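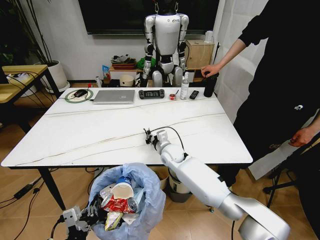

Can a general-purpose robot clear a table unattended yet?

On a known table with known objects, most of the time. In a house it hasn't seen before, with the usual mix of trash and things you want to keep, it still needs a person within reach.

plonitz_dan
Define "most of the time." 95 percent per object sounds fine until you multiply it out. Twenty objects at 95 percent is a 36 percent chance of a clean run. A dishwasher that finished one load in three would go back to the store.

Skotis
Per-object success isn't independent, so the multiplication is pessimistic. Failures cluster on a few items. In our logs (2,634 picks, one gripper, tabletop only) cans and rigid bottles were close to solved. Film wrappers were most of the misses. Take the wrappers out and the run rate looks very different.

plonitz_dan
Take the wrappers out and you've taken out the trash.

Hiu-tung Lo
Grasping is the smaller half of this in my view. The sort decision is harder. A paper cup on a table is trash if it's empty and a problem if it isn't, and you can't always tell from above. Same with a bottle. A mouse, a laptop or a handheld console is easy to classify as "keep," but then the planner has to route around it with an arm that has cables on it, and cables on the tabletop are still badly handled by most depth pipelines.

cieslak_m
Agree on cables. We run a pick cell at the Cieślak plant, fixed base, and the only two unplanned stops in August were both a cable snag. No grasp failures stopped the line. A fixed cell with fixtures does this work all day. The moment you ask for a mobile base and no fixtures you're in another category.

Skotis
What end effector?

cieslak_m
Parallel jaw, rubber pads. Vacuum for flat stock. Neither would be my choice for a crushed can next to a bag liner. The jaw closes on the liner along with the can and you lift the whole bag.

plosgate
Placing into a lined bin is fine if you release above the rim and don't go in. Drop height of 20 cm, open fully, retract straight up. The liner only matters if you're picking out of the bin.

Hiu-tung Lo
Until the bin is heaped. Then the item rolls off and is on the floor, which is a different reach and usually a different camera view. Few of the published runs I've read start with a full bin.

plosgate
Fair. I'd still call the table part done for a supervised setup. One operator, two arms, reset when it drops something.

plonitz_dan
If the operator is standing there, the operator can throw out the can.

plosgate
One operator per robot, sure. One per ten is the case people are costing.

Skotis
Has anyone measured recovery time per intervention? That decides the ratio and I can't find a number I trust.

cieslak_m
Ours is logged, but it includes walking time from the other end of the hall. I'll see if I can split it out.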